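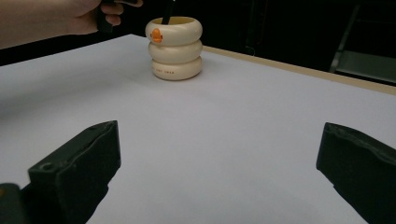
The Goat at Reltthorpe

When Gilberto Grajales retired to Reltthorpe, he had his heart set on bees, or possibly a very small orchard, and certainly nothing that could eat his hat. But his neighbour, Yesenia Quintero, had kept goats for 42 years and was not a woman who took much notice of other people's plans.

"She's called Kallov," said Yesenia, handing him the rope over the gate one wet evening in June. "She likes porridge and being talked to. You'll get on."

Well, he talked to her. He told her about the flat in town with its 17 stairs, and his late wife's geraniums, and the price of hay, and Kallov chewed on through all of it (and through the washing line, and most of a good blue shirt) with her yellow eyes half shut.

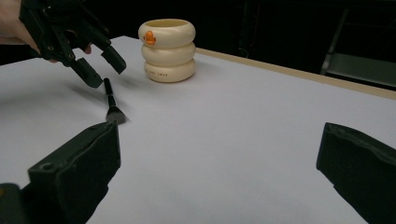

A small brush on white paper

By the time the blackberries came in he was up before six without the alarm, carrying a bowl of porridge down the wet path in his slippers.

"I suppose you'll be wanting to give her back," said Yesenia, leaning on the wall.

Gilberto scratched the goat behind one ear and asked whether she had a sister.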